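Grippers for soft goods: padded two-sided press or four-finger hand?
6 replies · 292 views

lingyun_shi
Comparing end effectors for bimanual handling of cushions and cloth. Amovell pads on one side of the argument, Vokell four-finger hand on the other. Head and wrist views: 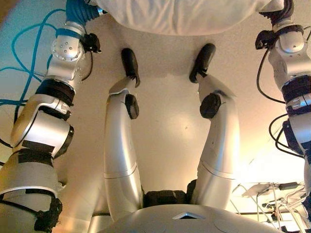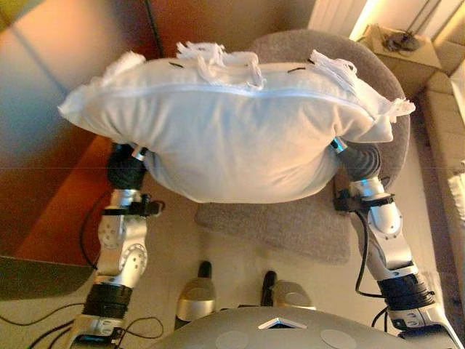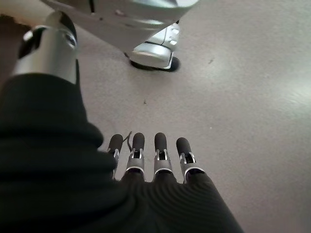

Controller is the Terkik in both cases, loop at 981 Hz. With plain position control the arms fight each other once the load is squeezed. I'd like to stay on position control if I can.

zqzheng
You can't. Put one arm in impedance mode and let the other lead.

jurić_fan
Disagree. A soft load is its own spring. Drop the gains on both and leave the mode alone.

zqzheng
Works until the filling shifts. Then the grip force drops and you don't see it in the joint error.

lingyun_shi
Joint error is all I log at present. Wrist force sensors are on order, due in February.

tendon2
Four fingers is a lot of wiring for a squeeze. I'd keep them for picking up edges of cloth.

jurić_fan
Agreed on that. Post the gains when you have them.

Share · 2 shares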